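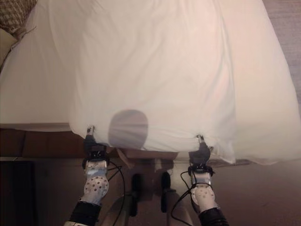
by Yuzhen Shao
March, a little after nine in the evening

I meant to write this up at lunchtime while it was all fresh, but then the phone went and the boiler man wanted paying, so now it's evening and I'm in the kitchen with my tea and my sore feet and I'll get down what I can.

Day four with the Drostex on trial. For anyone who has only just found this diary, I run a small guest house in Sutorby with my sister-in-law, and since my shoulder went last fall the beds have been the worst part of the day. I can do one and feel fine about it. By the fourth I'm talking to the pillows. So when the Drostex people offered us their bed-making service for a trial, two arms and a body and a great deal of cable, I said yes before I'd finished reading the letter (my sister-in-law finished reading it for me, and found the price).

I'll get to the price. I want to talk about the sheet first.

I stood in the doorway of the back bedroom this morning and watched it go at the big white top sheet, and I have to say I got quite fond of it. It takes the end of the sheet in both grippers, one a bit left of the middle and one farther right, and draws the whole thing down toward the foot of the bed, and the fabric goes up in a great soft billow like washing on a good day. We buy our sheets generous, my mother-in-law's rule, so there was a lot of it hanging down over the floor on the right-hand side. I wanted so badly to go in and lift that side up! I kept my hands in my apron pockets. Mahrous, who fitted the machine for us and has the patience of a saint, had told me on the first day that if I kept helping I'd never find out what it could do by itself, and he's right, but it's hard when you've been making beds for as long as I have.

What I noticed is how it pinches. I had pictured something like kitchen tongs, and I was ready to be cross about marks on the linen. The fingers are dark with little metal tips, and they take up a small pucker of cloth at each spot, much the way I'd do it between finger and thumb. I went over the sheet afterward with my reading glasses on and couldn't find a pull or a smudge anywhere. That was a relief, because those sheets are the Plallimard ones and I'm not made of money.

Now for the grumbles, so that I'm fair. It's slow. I could have made the bed and had half a cup of coffee. I don't mind slow so much in an empty house in March, but I'd mind it in the summer with people due at three and sand in every room. It also doesn't do a corner the way I was taught, with the fold tucked under like an envelope. It gets the sheet lying flat, and I still go around at the end and do my corners, which means bending, and the bending was what I wanted to be rid of. Mahrous says there's a corner setting on the way. I've been told a lot of things are on the way in my life, including a bypass.

And the pillows I do myself. The checked one on that bed was my aunt's weaving and I'm not handing it to anyone, with fingers or grippers.

So, the price. The monthly plan is 155 dollars, and that covers visits if something goes wrong and up to 200 beds, which for us is plenty outside of July and August. If you'd sooner buy it outright there's the fitting and the training on top, and the total on our quote came to 2,353. My sister-in-law got out the calculator and then the other calculator, and she thinks we could get it down to 2,190 if we skip the second training morning. I'd rather keep the training, myself. I'm the one who'll be alone with it in February when it won't wake up.

We've got the rest of the trial to make up our minds. Tomorrow I want to try it on the little room under the eaves, where there's hardly space for me to turn around, let alone a machine with elbows. I also want to see what it makes of the heavy quilt. I'll write again once I know, if I'm not too tired. The shoulder, I should say, is a good deal better tonight than it was this time last week, and I slept on my left side for the first time in ages.

Tea's gone cold. Off to lock up.

Comments (3)

Maureen at the Anchor: Please tell us how it gets on with the quilt!! We have nine rooms and my back is shot. Does it manage fitted sheets?

Yuzhen Shao: Haven't tried a fitted one yet, Maureen, we only use flats. I'll ask Mahrous.

pebbledash: Keep the second training morning. We skipped it with our dishwasher and still don't know what half the buttons do.

Recent entries
Day three: the cable and the cat
Day one: getting it up the stairs
New curtains for the breakfast room
What I do with old pillowcases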